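Plorcombe Village Hall Association
Minutes of the general meeting held on September 13, 2021 in the back room

Present: Catriona Geddes (chair), Fasil Woldegiorgis, Haiyan Mao (minutes), Soledad Zabala, and members as per the signing-in sheet.
Apologies: Giorgia Negri.

1. Minutes of the last meeting
The August minutes were read and agreed with one change. Under item 4, "rear gutter" should read "side gutter". Catriona signed the corrected copy.

2. Matters arising
The side gutter has been cleared and the downpipe refixed. Fasil went up after the heavy rain and found no water coming over. The bracket nearest the porch is still loose and he will look at it again.

The lock on the meter cupboard has been changed. There are two keys, one with Catriona and one on the hook in the kitchen.

The letter to the parish about the footpath light has gone but there has been no reply. Soledad to write again.

3. Hire charges
Catriona reminded the meeting that charges have not gone up for several years. Electricity has. She proposed that the main hall for an evening hire should go to £60, and the back room to £30, with regular groups keeping their present rate until the spring.

There was a fair amount of discussion. Soledad felt that the jump for the main hall was too steep for family parties and would send people to the Citier rooms, where the kitchen is included. Fasil said the Citier kitchen is a sink and a kettle. It was asked whether village residents could have a lower rate, and Catriona said this had been tried before and led to arguments over who counted as a resident.

Agreed: new charges as proposed, to start with new bookings only. Bookings already in the diary stay at the old price. Haiyan to change the notice in the porch and the booking form.

4. Heating
Kang Heating have serviced the boiler and sent their bill for £184. Paid. Their fitter said that the pump is noisy but sound, and that the timer should be replaced before winter if we want the hall warm for morning groups – at present it loses its settings whenever the power goes off.

Fasil has asked for a price for a new timer. Until then, whoever opens up should check the clock on it and put it right if needed. Please do not turn the thermostat up to full, as it does not heat the hall any faster.

5. Storage and the back room
Haiyan reported on the tidy-up of shared items. Loose things that used to live on the window sill are to be kept in open plastic bins along the wall, so that groups can find them and put them back. The lidded boxes were not liked by anyone, and the lids have gone missing in any case.

Soledad asked about labels. Haiyan has a roll of Stikby labels at home and will bring them. It was agreed to label the front of each bin and to leave the wall clear of hooks and notices, as the paint comes away with the tape.

Groups are asked to keep their own equipment in the tall cupboard. Anything left out at the end of the month will be moved to the loft.

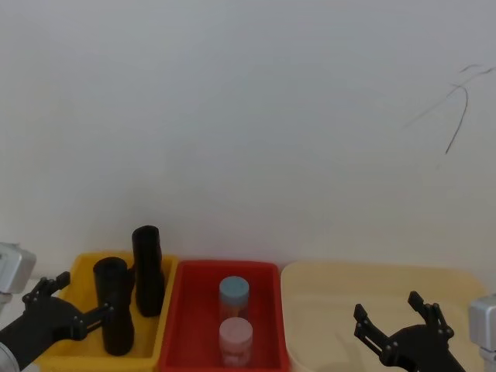

6. Autumn jumble sale
Giorgia had sent a note. She is willing to run the sale again but will need more help on the doors and with clearing up. Last year three people were left to put all the tables away, and she does not want that repeated.

Points agreed:
Setting up to begin the evening before, once the dance class has finished.
No electrical goods or mattresses to be accepted.
Teas to be served from the kitchen hatch and not from a table in the hall.
Unsold books to go back to whoever brought them, if they left a name.

Soledad will do the teas. Fasil offered to move furniture but cannot stay for the afternoon. Names of other helpers to Giorgia, please, by the next meeting.

7. Any other business
The piano. A member asked if it could be tuned. Catriona thought it was past tuning but will ask for an opinion.

Parking. Cars have again been left across the field gate. Haiyan to add a line about this to the booking form while she is changing it.

Tea towels. Several have gone. If you have taken any home to wash, please bring them back.

8. Next meeting
Same place and time next month. Items for the agenda to Haiyan beforehand.

The meeting closed after tea.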